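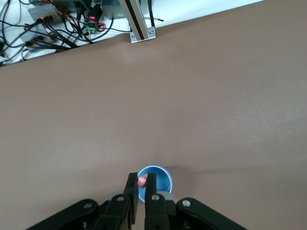 Grażyna Krajewska is running late because the van would not start. When she gets to the back room of the café in Stostside where we have agreed to meet, she puts a fiddle case on one chair, a carrier bag of CDs on another, and asks if I mind her eating while we talk. She played until eleven last night and has another show at eight.

Her third record, Stusura, comes out in September. It follows Kistero, which she recorded in her brother-in-law's garage and sold from a table at the side of the stage. She pressed 790 copies of that one and the last of them went in the spring.

"I kept two for myself and then I sold one of those as well," she says. "A man had driven from Carlisle. I wasn't going to send him home with a download code."

The new album has ten songs on it, eight of them in English and two in Polish. She grew up speaking both. Her parents moved when she was six, and she learned the fiddle at a Saturday school where the teacher mostly wanted her to play mazurkas. She did that until she was fifteen, then stopped for four years.

"I was fed up with it. I worked in a shoe shop and listened to the radio. When I started again I could remember all the tunes but my hands were terrible. I had to go back to scales. I still do scales, every day, half an hour."

The singing came later. For most of her twenties she played in other people's bands, at weddings and on the odd recording session, and she says she had no plans to write anything. The first song she finished was The Lock Keeper, which opened her debut and which people still shout for. She has left it out of the set on this tour.

"I've sung it a lot. It's in a key that was right for me then and it isn't now. I tried moving it down and it sounded miserable. It might come back."

Stusura was recorded over 14 days with the producer and double bass player she refers to only as Gallegos, as does everyone else who works with him. They had met at a festival where both were booked to play the same tent at the same time, owing to a mistake in the programme, and ended up sharing the slot. The recording was done mostly live, with four players in one room and the vocals sung at the same time as the fiddle parts.

"Gallegos doesn't like headphones. He says people play to the headphones. So we had none, and if somebody made a mistake we all went back to the top. There's a song called Harrow Street that we did nineteen times. The one on the record is the third."

I ask whether that was annoying.

"Yes. I'd have liked him to say so at the time."

The money came from people who had bought the earlier records. She put a message on her mailing list, which then had 1515 names on it, and asked for orders in advance. By the time she closed the page she had £3249, enough to pay the players and the studio but not the pressing. She covered that by teaching through the winter, mainly adult beginners.

"I like teaching adults. They apologise a lot. Children don't, they just play it wrong and look at you."

Two of the pupils turn up on the album, in the chorus of the last track, along with her mother, who had come to the studio to bring soup. Her mother also corrected the grammar in one of the Polish songs. Krajewska had sung it the wrong way for a year and had to be talked into changing it.

"She was right, but the right word has an extra syllable. I had to alter the tune. It's a better tune, I suppose. I wouldn't tell her that."

There has been some interest from labels. One offered to take on Kistero and reissue it with a different cover, and she turned that down after a few weeks of emails. She is not against the idea of a label in general. She would like somebody else to do the posting.

"Every parcel, I go to the post office. They know me there. If a record company wants to stand in that queue then I'll talk to them."

The tour runs to the end of the month, with a trio made up of herself, Gallegos on bass and a guitarist who joined after the album was finished and has been learning the songs from rough mixes. They are playing seven of the ten new ones. The others need the accordion, and the accordion player has a new baby.

After that she has nothing booked until the album is out. She wants to get the van seen to, and she has started on some tunes without words, which she thinks may become a shorter record. She has recorded a few of them on her phone in the kitchen.

"You can hear the fridge on all of them," she says. "It's slightly flat of B."

She finishes her sandwich, looks at the clock over the counter and asks if I could give her a hand with the amplifier.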